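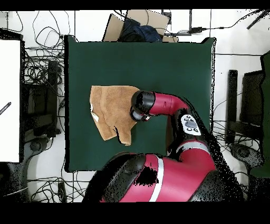 Suede-type cloths — how are you all folding and storing them?

demia_stell
Hello everyone, hope you're keeping warm. I've been sorting out the cleaning cupboard and I have a heap of those brownish suede-feel cloths, the sort that never lie flat however nicely you ask them. I spread one on the table, smooth it down, turn my back to fill the kettle and the corners have curled up again. Do you fold yours, roll them, or just stuff them in a box and shut the lid? Stella

Flirngate
Hello Stella! Roll, every time. I used to fold mine into quarters and the creases stayed in for weeks, so they dragged when I did the windows. Now I roll them loosely and stand them up in an old shoebox.

vainio434
Can't agree with rolling, I'm afraid. Mine come out like brandy snaps and won't open flat for love nor money. Fold in half, then half again, and put something with a bit of weight on top overnight. A big cookery book does nicely. Do it on a table with some grip to it, too, as they slide about on anything shiny.

Flirngate
A cookery book, for a duster! I do admire the patience, but I've got more than 240 of the things from my mum's shop and I'd run out of books by teatime.

Brurnilero
Does it matter much if they're crumpled? I've hung mine over the side of a cardboard box for years and they clean just the same. What I would say is go easy on the fabric softener, it leaves pale patches on mine and they stop picking up dust.

demia_stell
Oh, I hadn't thought about the softener, and I'm terribly heavy-handed with it. I'll leave it out of the next wash and try half of them rolled and half under the cookery book, and come back to you both in February.

vainio434
Fold them while they're still a tiny bit damp, Stella. Makes all the difference.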